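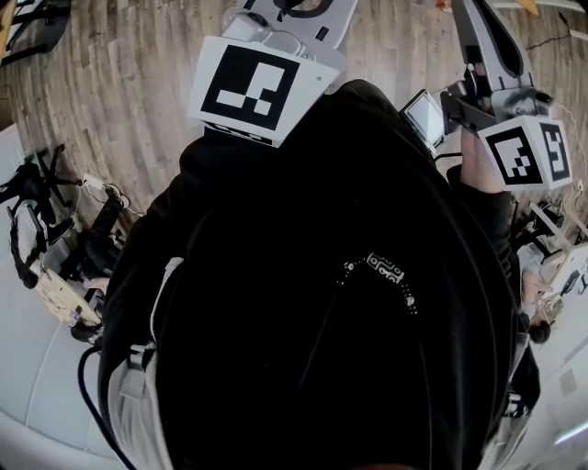 Floor in the back room, long boards, gray-brown.

Forum > Flooring > Wood and wood-look

Latness
Posted Friday, September 13, 2019
Need an opinion on finish. Boards are as in the photo, light with a gray-brown cast. Room is 20 feet long. People stand and work in there most of the day in shoes, and equipment gets set down directly on the floor. I want to recoat without shifting the color. Current candidates are a water-based polyurethane in satin or a hardwax oil. I have no record of what is on it now.

dogar_796
Water-based satin, two coats. Oil will warm the color and you will lose the gray. Abrade with a 220 screen first, vacuum, tack, coat. Leave 6 hours between coats if the humidity is reasonable.

Jivport
Disagree on poly for that use. Once equipment feet scratch through a film finish you can't spot repair it without a visible edge. Hardwax oil can be patched in the one board. There are versions with a little white pigment that hold a gray tone fairly well.

dogar_796
"Fairly well" is the problem. He said no color shift. Felt pads under the equipment solve the scratching.

Jivport
Pads pick up grit and fall off. I replaced mine three times before March and then quit.

Dratuto
Before either of you sells him a can: is it solid, engineered or a printed surface? Can't tell from that photo. If it is laminate, none of this applies and you don't recoat it at all. Pull a floor vent or a threshold strip and look at the edge.

Latness
No vents. There is a threshold at the door, held with 5 screws. Will pull it this weekend.

Dratuto
While it is up, put a drop of water on a worn spot. If it darkens the wood, the old finish is gone there. Also check for wax, poly won't bond over it.

dogar_796
Agree with the wax check. Still satin poly if it's clean.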